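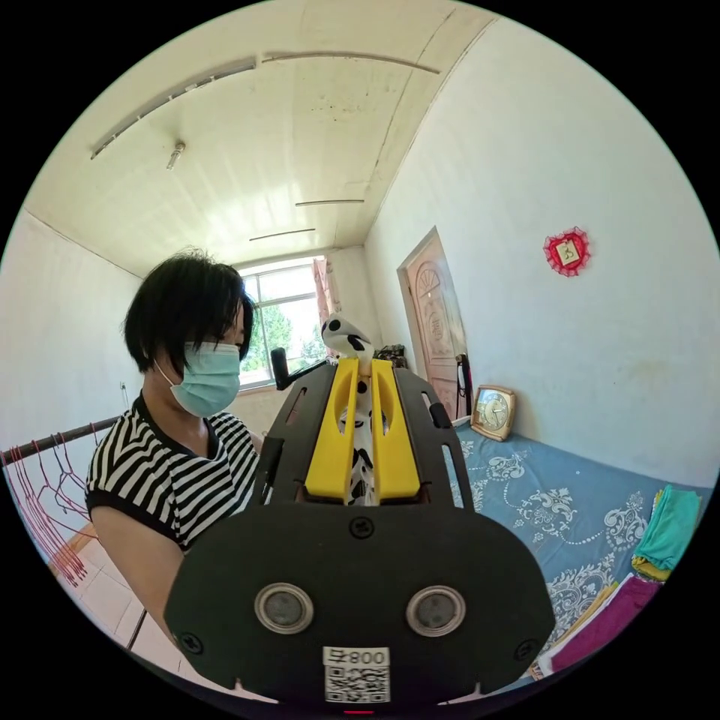 The cow on its thirty-first try, Thursday, before lunch.

The Fandonport Robotics Club had 30 tries written down for the cow and none of them were any good. Timo Petersen had written them down himself in an exercise book, with a ruled line under each one.

"The fingers are too far apart when you start," he said over the phone. "It learns that. Then it starts too far apart as well."

"It's a small cow," said Irena.

"Then start smaller."

She put the phone on the bed, on the blue sheet, and left him on the speaker. The clubroom in the old school was shut until September while the roof was done, so each member had taken something home. Timo had the computer. Irena had the gripper, the cow and a list of 6 jobs, and picking up the cow was the first. The competition at Drarnoditz wanted all of them done by a machine with no hands near it. Before that, someone had to show the machine what hands did.

She was wearing a mask. Her grandmother had a cough and slept in the next room, and it was easier to keep the thing on than to keep going to find it.

"Ready," she said.

"Go on, then."

She closed the fingers slowly. The cow leaned, and then it stopped leaning. Its head stuck up over the yellow tips. She looked down at it and counted to three, as the rules asked, and set it down again.

"Well?" said Timo.

"It stayed in."

She heard the pencil. He used a ruler for the line, so there was always a wait.

"Thirty-one," he said. "Good. Now the same again, but from the left."

They did it from the left. They did it from the right, and the cow fell over, and Timo wrote that down too. He said the bad ones were worth keeping as long as you marked them as bad. The team from Toledo had thrown all theirs away last year and come second from bottom. Irena said that might have been for some other reason. Timo said it might.

At noon her grandmother came in without knocking and stood beside the door.

"Is that the boy?"

"It's Timo. He's on the phone."

"Has he eaten?"

"I've got a sandwich, Mrs Vasko," said Timo.

Her grandmother looked at the cow. It had come from Flirkia with her own mother in 1934, or one like it had, made of wood and a good deal bigger. She had told Irena this before. She told Timo now, and he listened to all of it, and the pencil didn't move.

"What will the machine do with it," she asked, "once it can pick it up?"

"Put it in a box," said Irena.

"And then?"

"That's job two. We haven't started on that."

Her grandmother nodded and went to see about the soup. Irena opened the fingers a little way – less than before – and put the cow back between them.

"Thirty-four," said Timo. "Whenever you like."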